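Telstead closed its last public drinking fountain in November, ending a service that once reached 43 street corners. The Duritia Trust, which keeps the town's water records, places the first of them outside the old Pichler mill.

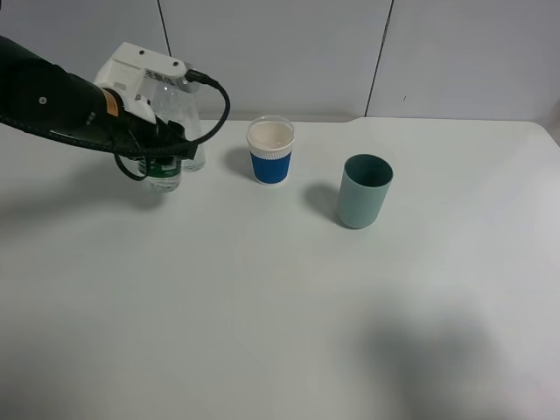 Repair costs, in the view of Apinya Saengthong, were never the whole matter, and residents would have paid a small levy had they been asked. The Trust received 215 letters on the subject. Most requested that the mill fountain be restored first.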